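홈 날씨 기후 이야기 직접 해보기 자료실 게시판

우리 집 온도 지도 만들기: 하루면 기온이 보여요

세계 기온 지도를 보다 보면 빨갛게 칠해진 대륙만 눈에 들어오지요. 그런데 똑같은 방식으로 우리 집 지도도 그릴 수 있습니다! 지난겨울에 처음 해 보고 푹 빠져서, 이제는 계절이 바뀔 때마다 한 장씩 그리고 있어요. 비싼 장비도 필요 없고 종이와 색연필, 온도계만 있으면 됩니다.

준비물

디지털 온도계 2개 (같은 제품이면 더 좋아요)
모눈종이와 색연필
줄자
기록용 공책
얇은 흰 종이컵과 실

저는 Griltis 온도계를 씁니다. 숫자가 큼직해서 멀리서도 읽히거든요. 집에 굴러다니는 다른 온도계도 물론 괜찮습니다.

1단계. 온도계 맞춰 보기

온도계 두 개를 같은 탁자 위에 나란히 놓고 한 시간쯤 그대로 두세요. 두 숫자가 다르면 차이를 공책 첫 장에 적어 둡니다. 한쪽이 0.4도 높게 나온다면 앞으로 그쪽 값에서 0.4도를 빼면 되지요. 이걸 건너뛰면 나중에 거실이 따뜻한 건지 온도계가 따뜻한 건지 알 길이 없어요. (제가 첫 지도를 그렇게 통째로 버렸습니다.)

2단계. 측정할 자리 정하기

모눈종이에 집 평면도를 그립니다. 삐뚤빼뚤해도 괜찮아요. 방마다 한 곳씩, 넓은 공간은 두세 곳으로 나눠 점을 찍으세요. 저희 집은 모두 9곳입니다. 점에는 번호를 붙이고, 공책에도 같은 번호로 칸을 만들어 둡니다.

높이도 통일해야 합니다. 더운 공기는 위로 올라가니까 바닥에서 잰 값과 책장 위에서 잰 값을 섞으면 지도가 엉망이 돼요. 저는 줄자로 바닥에서 1.2미터를 재서 벽에 연필로 작게 표시했습니다.

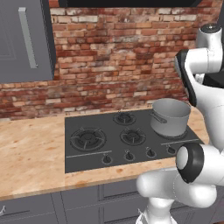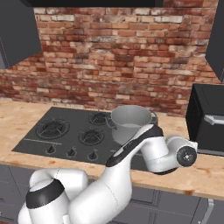
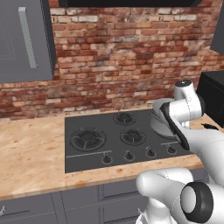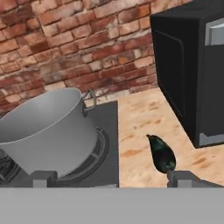

부엌은 집 안에서 기온 변화가 가장 재미있는 곳이라 점을 두 개 찍는 걸 권합니다. 하나는 조리하는 곳 옆, 하나는 창가나 문 쪽이 좋아요. 요리를 시작하기 전에 한 번, 끝나고 30분 뒤에 한 번 재 보세요. 사진 속 부엌 같은 벽돌 벽이라면 온도계를 벽에 딱 붙이지 말고 손바닥 하나만큼 띄워 거는 게 좋습니다. 벽돌은 열을 머금었다가 천천히 내놓기 때문에, 붙여 놓으면 공기 온도와 벽 온도가 섞여 나오거든요. 종이컵 바닥에 구멍을 내고 실을 꿰어 온도계 위에 씌우면 햇빛 가리개도 됩니다. 다만 불 가까이에는 절대 걸지 마세요.

3단계. 하루 네 번 재기

해 뜰 무렵, 정오, 해 질 무렵, 잠들기 전. 이렇게 네 번이면 하루의 흐름이 꽤 잘 드러납니다. 온도계를 옮긴 다음에는 숫자가 멈출 때까지 기다렸다가 읽으세요. 저는 10분을 기다립니다. 손에 쥐고 돌아다니면 체온 때문에 값이 올라가니 끝을 살짝 잡고 옮기는 게 요령이에요.

공책에는 시각, 번호, 기온을 적고 그 옆에 난방을 틀었는지, 창문을 열었는지도 꼭 써 두세요. 나중에 보면 이 짧은 메모가 제일 반갑습니다!

4단계. 색칠하기

드디어 제일 신나는 순서입니다. 색 기준부터 정합시다.

16도 미만: 파랑
16도 이상 18도 미만: 하늘색
18도 이상 20도 미만: 연두
20도 이상 22도 미만: 노랑
22도 이상 24도 미만: 주황
24도 이상: 빨강

점 주변을 해당하는 색으로 칠하고, 점과 점 사이는 중간색으로 부드럽게 이어 줍니다. 시간대마다 한 장씩 그려서 창문에 겹쳐 대고 보면 햇볕이 동쪽 방에서 서쪽 방으로 옮겨 가는 모습이 색으로 나타나요. 처음 봤을 때 정말 소리를 질렀습니다.

색 기준은 한 번 정하면 바꾸지 마세요. 세계 기온 지도를 읽을 때도 마찬가지인데, 같은 24도라도 범례에 따라 주황으로 보이기도 하고 새빨갛게 보이기도 합니다. 직접 칠해 보면 뉴스에 나오는 지도에서도 범례부터 찾게 돼요.

5단계. 바깥 기온과 견주기

남은 온도계 하나는 그늘진 베란다에 걸어 두고 같은 시각에 읽습니다. 바깥이 크게 떨어졌는데 방은 그대로라면 단열이 잘 되는 방이고, 금방 따라 내려가면 창틀을 살펴볼 때입니다. 독자 Zainab Anozie 님은 이 방법으로 작은방 창틀 틈을 찾아 문풍지를 붙였다며 전후 지도를 보내 주셨어요. 파랑이 연두로 바뀐 걸 보니 제가 다 뿌듯하더라고요.

다음 지도는 4월에 그릴 생각입니다. 난방을 끄고 난 집은 또 어떤 색일지 벌써 궁금해요. 완성한 지도는 게시판에 올려 주시고, 방 번호와 측정 높이도 함께 적어 주세요.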